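Two towns open joint trading exchange for small suppliers

Small producers in Prerkton and Brurnbridge can now sell to buyers in both towns through one common exchange, which began its work in September. Until now each town had its own list of suppliers, with different forms and different fees.

The exchange is run by Naltel, a company that already manages payments for several regional markets. It says that 1,521 sellers have registered so far, most of them firms with fewer than 10 employees. They offer food products, tools, repair work, bookkeeping and laboratory services.

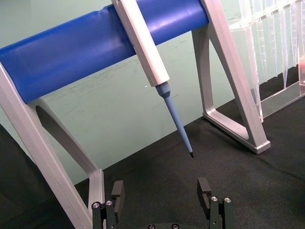

A pipette on its stand. Laboratory services are among the offers on the exchange.

In the first weeks the exchange recorded 3,160 orders. Almost 70 percent of them were placed by buyers from the other town, a share higher than Naltel had expected. Sellers pay a fixed monthly fee and a small part of each sale. Buyers pay nothing.

Not all traders are satisfied. The association of shopkeepers in Brurnbridge fears that prices will fall too quickly, and it asks for a limit on discounts during the first year. Naltel answers that every seller remains free to set the price.

Hoarau, the neighboring district, has asked to join as well. A meeting on this question will take place on Saturday in the Prerkton market hall, and traders from all three places are invited.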